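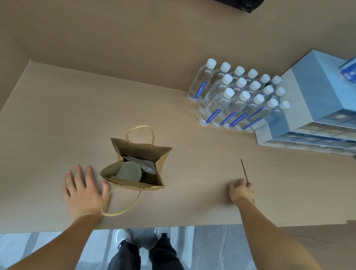

Zwischenbericht an die Fernard-Förderung: Willkommenstüten im Haus Deltwood

Berichtet von: Gunhild Østergaard
Stand: 20. November 2022

Liebe Sigita Vanags,

wir packen! Nach den langen Vorbereitungen im Herbst geht es jetzt richtig los, und ich freue mich sehr, Ihnen davon zu berichten. Bewilligt waren 3210 Euro für 60 Willkommenstüten, die im Januar an die neuen Mieterinnen und Mieter im Haus Deltwood gehen sollen. 20 Tüten sind fertig und stehen im Lager, die übrigen folgen bis Weihnachten.

Zum Inhalt: In jede Tüte kommt eine Keramikschale in blassem Salbeigrün, dazu weißes Seidenpapier als Polster. Die Schalen hat Ott Sproģis bei Stougaard ausgesucht, und sie sind wirklich schön geworden -- schlicht, rund, genau richtig für Suppe oder Müsli. Als Tüte haben wir uns für braunes Kraftpapier mit gedrehten Papierhenkeln entschieden. Die kleine Größe reicht völlig, wenn die Schale zuerst hineinkommt und das Papier danach seitlich und hinten nachgestopft wird. Anfangs haben wir es andersherum versucht, da saß die Schale zu hoch.

Gepackt wird am großen hellen Tisch im Erdgeschoss. Baldur Kragh hat ihn uns bis Ende Januar überlassen, samt Stromanschluss, und das ist ein Glücksfall! Vorher haben wir im Flur auf zwei Klapptischen gearbeitet und ständig umgeräumt. Jetzt bleibt alles stehen: das Wasser für die Übergabe auf der rechten Seite, gleich daneben der hellblaue Sortierkasten mit den kleinen beschrifteten Schubladen, und davor ist Platz zum Packen.
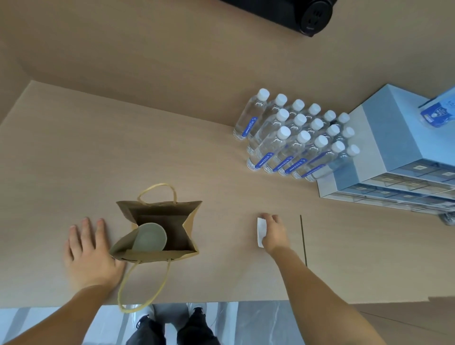

Lesezeit: 2 Minuten

Das Wasser war ein Wunsch aus dem Haus. Wer am Einzugstag Kisten schleppt, soll etwas zu trinken bekommen, und zwar gleich an der Tür. Die Flaschen kommen also nicht in die Tüten, sie werden extra ausgegeben. Die blau etikettierten auf dem Tisch sind ein erster Teil, den Rest holt Gilmar Macedo kurz vor den Übergaben.

Offen ist noch die Grußkarte. Der Text steht, die Druckerei Woteo hat uns aber erst einen Probeabzug geschickt, und das Grün passte noch nicht zur Schale. Wir lassen die Tüten deshalb oben offen und stecken die Karten nach. Im Budget liegen wir gut, eine Umwidmung brauchen wir nicht. Die Belege für Schalen und Tüten schicke ich gesammelt mit dem Schlussbericht.

Wenn Sie im Januar bei einer Übergabe dabei sein möchten -- sehr gern! Die Termine gebe ich durch, sobald die Hausverwaltung sie bestätigt hat.

Herzliche Grüße
Gunhild Østergaard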